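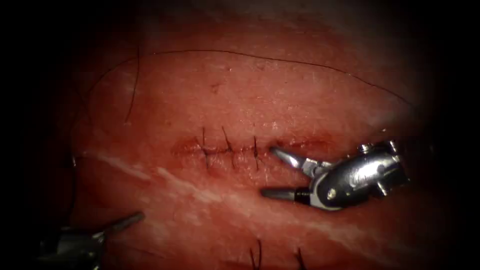 Three stitches along the left half of the incision.

So I finally mailed my letter to Pravesh Coetzee! He's been in the Mersha prison since July for leaking the Avard files, and most of the papers have moved on already. I haven't. He gets 15 minutes of phone time a week and 2 books a month, that's it – for telling people what their own government was buying from Clisico. The petition is at 3689 names (we only hoped for 1000). Please sign it, and write to him too. Plain white paper only, no stickers.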